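Build thread time! Student robotics club, fall term, and we have our task for the showcase: two arms, one bin, a handful of colored foam cubes. Everything goes in the bin, by color, in the order a visitor calls out. 1/

We call the project Clondora (a name from a September brainstorm that went on way too long). I'm on grid and calibration this term, so you're going to hear a LOT about blue tape. 2/

The grid is how the humans and the software agree on where things are. The wrist camera looks straight down, finds a tape crossing, and works out its offset from there. My detector wants a perfect plus sign. My taping is, um, hand made. 3/ 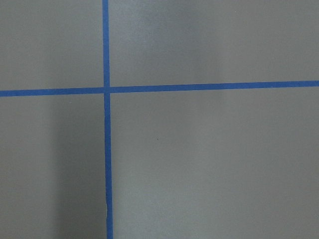 Kyung-tae Kwon: Are you fitting one line per strip or looking for the corner directly? We tried corners and they jumped all over the place whenever a shadow moved.

Lines! Fit both strips, then intersect them. A slightly tilted strip is fine that way, you just carry the tilt along. I ran it on 296 saved frames last night and only 6 came back with no crossing at all. I did a little dance in the hallway. 4/

The head view gets the whole table at once, so that's where we decide which cube to go for. Pink cube in a pink bin is the hard one, obviously. I'd like to keep it anyway — it makes us do the color thresholds properly. 5/ 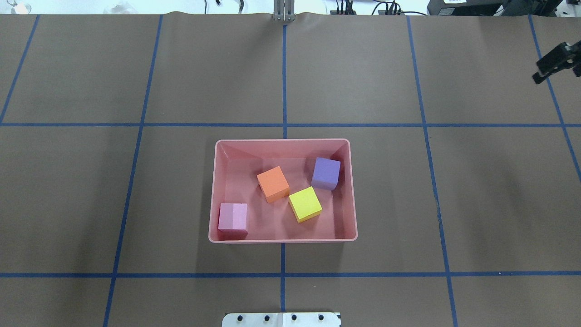
Four cubes in the bin, blue tape on brown paper.

Things I learned this week: brown kraft paper curls if you look at it wrong. Tape the back edge FIRST. Also, foam cubes are wonderfully forgiving. You can squeeze them a bit off center and they still come up. 6/

Dehua Fan wrote the code that keeps the two arms out of each other's way, and I'm so impressed by it. Each arm asks for a cell before it moves in, and if the other one has that cell, it waits. Super simple to read, 80 lines with comments! 7/
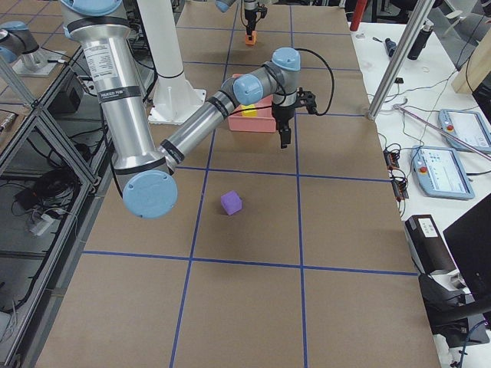 Two arms over the grid, purple cube out on the paper.

Next up: 20 full rounds back to back with no human hands on the table. Then we let the first-years call out the colors and see what breaks. 8/

If your club does anything with two arms, tell me how you handle the handoff. We're still arguing over whether to pass cubes in the air or set them down in a shared cell. I'm team set-them-down for now, Dehua is team air. 9/9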